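May, late

Budget day tomorrow, so I want it all down tonight while I still remember why I put each line where I did. I stayed on after everyone had gone and had the spreadsheet open until the lights in the corridor switched themselves off.

The number I have to live with is 2865. That is what remains in the equipment line until the new year starts, and it has to cover spares, whatever we do about the second station, and the service visit if we decide to have one. I had hoped to carry over a bit from the winter but that went on the power supplies. I don't regret the power supplies. The old ones hummed and one of them dropped out under load, and I lost two mornings thinking it was my wiring.

So, the choices as they stand.

First, the Vasen offer. They will sell us a pair of arms as a kit, with the motors and the boards but without the printed shells. The price fits inside the budget with very little over. We would have to print the shells ourselves, and I know from last time how long that takes. The printer did the last set over most of a fortnight, and there were parts I did twice because the layers split along the long sections. Filament is cheap compared with the rest, but my evenings are not free, whatever the spreadsheet thinks.

Second, the Dekov offer. Theirs comes assembled and tested with a year of cover. It is well over what we have. I could only do it by asking for money from next year early, and I have asked for that before and was told, politely, to plan better. The man on the phone was helpful and offered to hold the price until the end of the month. I wrote down what he said and I have moved it to the bottom of the page, where I can look at it without doing anything.

Third, do nothing about a second station and spend properly on keeping the first one going. I keep coming back to this one. It is dull, and it is hard to write up as progress.

I went through to the bench after lunch to make my own list of what needs replacing before it fails. I have been putting this off. It is easier to think about new arms than to look closely at the old ones. I took the notebook and went from the bases outwards, and wrote as I went. The cable ties on the shells are doing too much of the work. They were meant to be there for a week. I want proper clips, and the ones Arkano sell are the right width, I checked against the drawing. A bag of 50 costs next to nothing and would do both arms with plenty left for the next time.

Gripper fingers are the next thing. We have one set of spares in the drawer and I would like 2 more. They wear at the tips, where they pinch the cloth, and once they are smooth the towels slide. I had three weeks in March when I blamed the training for what was worn plastic. I have put fingers at the top of the order and underlined it, and I have written the March business next to it in small letters so that I don't let myself cross it out when the total comes up too high.

Motors are where the money goes. The wrist motors get hot on the long runs and I would be happier with a pair on the shelf. If one goes now we wait for the post, and when we waited in February it was eleven days with the station switched off and people asking me when it would be back. A spare for the shoulder would be sensible too but the price is double and the shoulders have never given any trouble. I have left it off. I may put it back on. 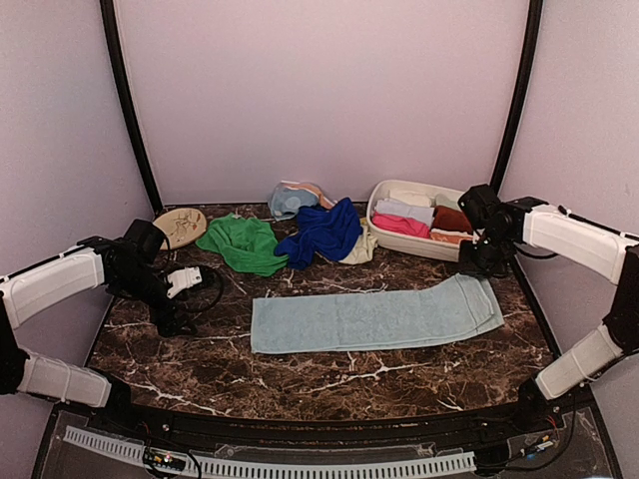
The bench in May. Towel up front, folded clothes in the white basket at the back.

Looking at the bench with a price list in my hand is a strange way to see it. I kept working out what each thing would cost us if we had to set up the same again. The arms are the part people ask about when they visit. The rest of it adds up without anyone noticing: the rail, the cable channel, the walls, the little boards, the leads that are never the length you want. I did a separate sheet for all of that this afternoon and it came out higher than I had told anyone. I had been quoting a second station as the cost of two arms. That was wrong and I shall have to say so tomorrow.

The walls I would do the same again. The pale lavender is easy on the cameras and even the dark cloths show up well against it. They need a wipe, there are smudges. The tabletop I would change. I chose the dark marble pattern from what the shop had in the right size, and I liked it, and I still like it, but the veins are white and tan and I would have something plain if I were starting over. A plain sheet costs the same. No reason to rip out the one we have.

Cloths are cheap, so I have let myself be a bit generous there. We have the green one and the royal blue and the cream, and the light blue towel, and the clothes that go in the basket. I would like more towels in different weights. Thin ones behave nothing like thick ones and at present I am asking the arms to learn about towels from a poor selection. I have put down a small sum and called it consumables. The people at the last meeting wanted to know why a robotics budget had towels in it, and I expect they will want to know again.

A second basket as well, the same as the first. If it is a different height then every run we have so far is less use to us. I must look up where the first one came from before they stop making it.

Had a long message from the group at Hjaltested in the afternoon. They have been running a pair of the Vasen arms since the autumn and I had written to ask how they held up. The reply was fair, I thought. They like them. The joints are a bit looser than ours and they recalibrate at the start of each morning, which takes them as long as it takes the kettle to boil. They had one board fail and Vasen sent another without an argument. They also said to allow twice the building time in the instructions. I had already allowed twice, so now I don't know if I should allow four times or if we have both made the same allowance. I wrote back to ask.

They also mentioned they are thinking of selling one pair when their project finishes. No price given and I did not ask for one. It would be used, and probably with the cable runs done their way, but the shells would be printed and that is most of what puts me off the kit. I have written it on the page as a fourth choice with a question mark. I can't put a question mark in front of the finance people so tomorrow it will not be mentioned.

Went back and forth on the service visit. It is a fixed charge and most of it is travel. When they came last year they tightened things I could have tightened and updated things I could have updated, and they also found a cracked horn that I would never have found, so I can't say it was wasted. If I buy the spare wrist motors there isn't enough for the visit. If I have the visit there isn't enough for the motors. I have gone for the motors. I will do the tightening myself and I have put a morning in the calendar for it, with the torque figures copied out onto a card so I do not guess.

While I was at it I made a list of odd jobs that cost nothing and have been waiting for me to be in the mood. Label both ends of every lead. Find out what the spare connector belongs to, or put it in the tin. Coil the slack properly. Back up the calibration files somewhere that is not the same machine. Take the insurance number off the wall and put it in the folder. None of it goes on the budget but I feel better about asking for money when the bench is tidy.

Where I have ended up, for tomorrow:

Clips from Arkano, the one bag.
Gripper fingers, the sets as above.
Wrist motors, a pair.
Cloths, towels, the matching basket.
A small amount held back for postage and for whatever I have forgotten.

Second station put off until the new money comes, with an honest costing attached this time, the walls and rails and leads included. I will give the Vasen figure as the lower one and the Dekov figure as the upper one and let them see both. If they push me I would go for Vasen and print the shells over the summer when the printer is quiet.

I added the list up three times and got the same answer twice, and the third time I had left out the tax. It fits. There is not much air in it.

Posted the draft to myself so I can read it on the bus. Supper was toast as it was too late for anything else. Must remember to ring Dekov before the end of the month and tell them no for now, they were decent about it and shouldn't be left waiting. Also must take the notebook in with me, it is on the kitchen table under the post.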